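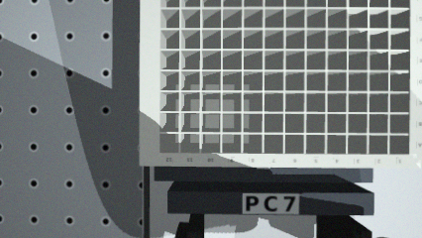 Close camera or overview camera for plate pose? Plate orientation flips in sim

Flonden Help > Automation > Cameras and grippers

bench_offset
Posted in May, edited once

I am comparing two camera positions for a plate pick in simulation before we order mounts for the real cell. The arm is a six-axis with the Usine parallel gripper (two long fingers, opening set from the Wei controller). The simulation is the Covivville bench scene with our own labware added.

The task is simple. Find the plate, work out which way round it sits, put the fingers on the sides, lift. The holder is fixed to the breadboard, so position should be the easy part. The holder in the render at the top of this post is labelled PC7.

Results so far, from over 2000 renders per camera with lighting and small plate offsets randomised:

Close camera: position error well under 2 mm, which is the limit I set for the finger clearance. Orientation wrong in 466 renders. Nearly all of those are a clean half turn, with A1 reported at the opposite corner. There is almost no in-between error.

Overview camera: orientation wrong less often, but position error is over the limit in most renders and the detector sometimes drops the plate altogether.

Things I have checked:

The plate model is loaded the right way up. In the close render the column numerals run 12 to 1 from left to right and are upside down, with row A nearest the holder label. That is how the plate is meant to sit for us. The label itself reads upright from the same view.

Camera intrinsics match the datasheet for the camera we want to buy. I have not added lens distortion.

Both cameras render at 30 frames per second and I take a single frame after the arm has settled. Motion blur is off.

The detector fits the well grid, then chooses the orientation from the printed characters along the rims. The grid fit looks good. The choice of orientation is where it goes wrong.

My question is which camera I should keep. I would like to avoid paying for two mounts and two cables through the arm if one will do. If there is a way to fix the half turn with the close camera alone, that would be the cheapest option. I am also open to being told that the characters are the wrong thing to read.

deckplate_nine
Marked as helpful by the poster

Keep the close camera. Stop using the characters to decide orientation.

A well grid looks the same after a half turn. That means your grid fit gives two equally good poses, and everything depends on the tie-break. Your tie-break is small grey print on a pale rim. The row letters in your render are faint and sit very near the right side of the image. A small plate offset or a slight change in camera angle could take them out altogether, and then you are left with the numerals only.

The numerals have their own problem. Many character readers try the crop both ways up and keep the better score. If yours does that, it throws away the fact you need. Check whether the reader has an automatic rotation option and turn it off. Read the crop once in each orientation yourself and compare the two scores. If they are close, report "unknown" and do not let the arm move.

Also check the direction of the count and not only the single digits. A 1 is not much use by itself, and 6 and 9 can trade places. The full run in one direction is much stronger evidence.

Second point, use the holder. It does not move relative to the breadboard and the label is bold black text on a light grey background, far easier to read than anything on the plate. If you fit the holder first, you have a known frame to work in. Then the plate question becomes "is the plate the normal way round in this holder", a yes or no check on one small region where the chamfer or the A1 mark ought to be. I say ought to be because it depends on the plate. Your top row is partly out of view, so any mark at that end is no use to you unless the camera moves back or tilts.

Third point, look at the shadows inside the wells. There are diagonal light and dark areas in the upper rows that fade out towards the middle of the grid. If your randomised lighting only covers a small range of directions, the detector may have learned the shadow direction as a hint for orientation. Split your failures by light angle. If they bunch up in one sector, that is your answer, and more light directions in training will help more than a second camera.

I would move the camera back until the whole plate and the whole label are in view. You will lose a bit of position accuracy, but from your numbers you have room to give some away.

left_finger_first

I had the overview camera only and gave up on it. Put a keyed corner on the holder so the plate only goes in one way and skip the vision for orientation. Done in an afternoon.

bench_offset

Reply to deckplate_nine: the reader does have automatic rotation and it was on by default. Turning it off and scoring both ways cuts the half turns a lot. I have not finished the full run yet so I will not post a figure. Splitting by light angle is next.

Reply to left_finger_first: the holder stays as it is for now. The same holder has to take a plate loaded by hand in the other direction for one of our assays, so a keyed corner would block that job.

For anyone asking about the layout, this is the overview render.
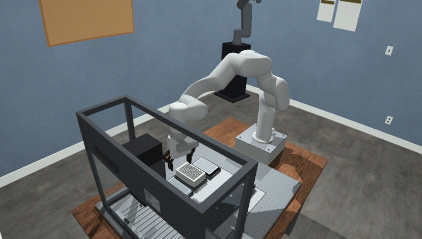 Overview render: arm above the labware, gripper open, enclosure in the foreground.

The near plate is the one that drops out most often. The top beam of the enclosure covers part of its near side from this angle. The plate in the black tray is in the clear and is detected more reliably. I have only scored plates, so ignore the rack in the middle.

tare_and_zero

I will answer the camera question from the gripper side, as the posts so far treat the limit of 2 mm as fixed.

Where does that limit come from? If it is half the difference between the finger opening and the plate width, you can get more by opening wider before the approach. Look at the overview render. The three items sit close to one another on a diagonal, and the rack is the tallest of the three. With fingers that long, the limit on opening is what stands next to the plate. It may be that the middle item sets your tolerance and the camera has little to do with it.

Try this before choosing a mount:

Set the opening on the controller to the widest value you would use.

Put the plate pose exactly at nominal in the sim, with no camera in the loop.

Step the approach sideways until either finger touches something. Do it in both directions.

Repeat with the gripper turned a quarter turn, so the fingers come in on the other pair of sides.

Write down the four distances. The smallest one for each gripper angle is your true tolerance at that angle. They are unlikely to be equal. If one approach gives you a lot more room, the overview camera might be good enough for position after all, at least for the plate that is not behind the beam.

I would still not use the overview camera as the only one. A detector that drops a plate is a bigger nuisance than one that gives a slightly poor position, since the controller has to decide what to do with nothing at all. Moving the camera higher would clear the beam but it also makes the wells smaller in the image.

On orientation I agree with deckplate_nine about fitting the holder first. One thing to add. You are rendering without distortion, and the row letters are close to the side of the image where distortion is usually worst. A test that passes in the current setup may fail on the real camera for that reason only. Add distortion from the datasheet if it is given, or a rough guess if it is not, and run the close camera again before you trust the result.

bench_offset

The limit was copied from an older cell with a different gripper. I had not worked it out for this one. Quarter-turn test is running now, and the close camera will be rerun with distortion after that. Cable for one camera is on order, mount drawing is on hold until the tolerance is known.

Thread open. Log in to Flonden Help to reply.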